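Druvbridge Community Boards > Home and Utilities > Water tastes like a garden hose since June 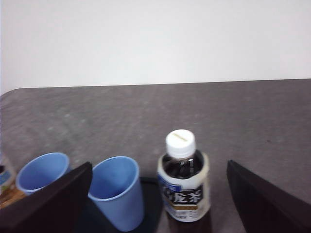
Light blue cup on the gray table, kitchen side.

pellsworth
Anyone else on the east side of Druvbridge getting a rubbery taste from the cold tap? Started in June, a few days after the utility had the street open by the Poltbridge turnoff. It's worst first thing in the morning and mostly gone by noon. I taste it in plain water and in weak tea but not in coffee. House was built in the 60s, copper pipes as far as I know. No filter on anything.

The utility's phone line told me to run the tap for 3 minutes. I do that and it helps, but I'm on a meter and I don't love it.

marl_and_clay
Same here, two streets over. Mine is more like pencil shavings than hose. My wife can't taste it at all.

Oona Nieminen
Check whether you have a braided flex hose under the sink. Those have a rubber or plastic liner and water that sits in one overnight can pick up a taste. The street work may have nothing to do with it. Easy way to tell: fill one glass from the kitchen and one from the bathroom at 6 in the morning before anybody runs water, and see if they taste the same.

pellsworth
There is a braided hose. It's been there since we bought the place though, so why would it start now?

Oona Nieminen
Liners get old. Also if they changed the chlorine dose after the work, chlorine reacts with rubber and you get that medicine taste.

gutterball244
I don't buy the hose theory. Three houses on my block noticed it the same week. All our hoses didn't go bad together. They put in new main and new main tastes until it's flushed. They should be opening the hydrants and they aren't.

Oona Nieminen
I said the dose might have changed. That would hit every house with an old hose at the same time.

gutterball244
I have hard pipe all the way to the faucet. No hose. Still tastes.

marl_and_clay
Did anyone look at the yearly water report? There's a table for chlorine residual. It only gives a range for the whole system so it won't tell you much about one street.

hadley_r
I went through this at my last house. Bought a Funel pitcher, used it for a year, then had a Savolainen under-sink unit put in. The pitcher took care of the taste. The under-sink one took care of it too and cost me $244 plus the plumber. If taste is the only complaint, get the pitcher. Change the cartridge when it says to, an old one is worse than none.

tw_basement
Careful with pitchers if you leave them on the counter in summer. Keep it in the fridge.

My water bill was $70 last month and I'm not running the tap for three minutes every morning on top of that. I fill a jug at night after the dishes, when the line has been used all evening, and drink that the next day. Costs nothing.

gutterball244
Fine, but we're all paying for water that's supposed to be drinkable out of the tap. Filters and jugs let the utility off the hook. Call them and ask for a sample to be taken at the house. They have a form for it. The more of us who send it in the better.

hadley_r
No argument. Do both.

pellsworth
Update. Did the two glasses this morning. Kitchen tastes of hose, bathroom hardly at all. Had my son hand them to me without saying which was which and I picked the kitchen one every time. So I think Oona is right for my house at least. New hose is on the list for the hardware store.

gutterball244
Glad you've got it narrowed down. Doesn't explain mine.

Oona Nieminen
No, it doesn't. Yours could well be the main. Is there a dead end on your street? Water sits longer at the end of a line.

gutterball244
Yes, we're second from the end.

Oona Nieminen
Then put that on the form and ask them to flush the nearest hydrant.

marl_and_clay
Does the hose size matter? I'm looking under mine now and there's nothing printed on it.

pellsworth
Take the old one with you and match both ends - I bought the wrong one twice for the toilet.

Thread viewed 1,842 times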